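Speaker notes: Reading a Board Before You Cut It
Kurnton Library evening talks, Friday, doors at 6:30

Slide 1. Welcome
Say hello, thank the library, ask who has a saw at home and who just likes trees. Both groups are going to have fun tonight! Pass the first offcuts down the left side now so they reach the back row by slide 4.

Slide 2. How I got hooked
Tell the Gemell story. I was helping clear out the old print shop on Gemell Street and Bogumił Ostrowski, who had built most of the benches in it, picked up a plank and told me which side of it had faced the bark. I thought it was a party trick. He turned it over, showed me the end, and I could see the rings curving. I went home and looked at the end of every board in the garage (my supper went cold).

Slide 3. A log is a stack of cones
Bring out the paper cones. A tree adds a layer all over every year, and it's wider at the bottom, so the layers fit over each other like paper cups. Slice straight down through the stack, off to one side, and you get tall pointed arches. Do it live with the bread knife. Go slowly, the cones slip. Hold the cut face up until someone says "oh!", because someone always does.

The arches are what most people call cathedral grain. You'll find them on flat-sawn boards and on plenty of sliced veneer too. Cut the other way, with the rings standing upright to the face, and you get straight lines instead. Same tree, same day at the mill, and they look like two different woods.

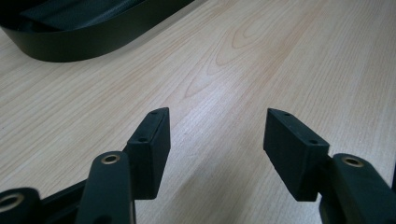
Slide 4. Why the cut matters
Wood swells and shrinks across the grain much more than along it, and it moves more around the rings than it does straight out from the center. So a flat-sawn board wants to cup as it dries, and the bark side usually goes hollow. A quarter-sawn board stays calmer. Show the Wendt shelf here, the one I made too wide and screwed down tight at both edges. Let people run a finger down the split. I love this shelf, it taught me more than any book.

If there's a question about plywood: the layers cross each other, so they hold each other still. Don't go down the glue road, we'd be here until midnight.

Slide 5. Try it yourselves
Hand out the 3 mystery blocks per table. Ask them to look at the end first, then guess what the face will look like before they peel off the tape. Give them ten minutes. Walk around, and keep quiet for the first couple of minutes (hard for me, I know).

Block 2 is the mean one. It was cut at a slant and the lines run off the side. If a table gets it right, make a fuss of them!

Slide 6. An old tree
Feliver oak, the round slice, needs two people to lift. I got to 200 rings before I reached the bark. Point out the narrow bands near the middle, where it was growing in shade, then the sudden wide ones once it got some light. Let the kids come up and find a ring for their grandmother's birth year. Magnifying glasses are in the blue tin.

Questions, then collect the blocks. Leave the oak out until the room clears, people like to touch it on the way to the door. Next talk is in May, on whittling spoons, and the sign-up sheet is by the coats.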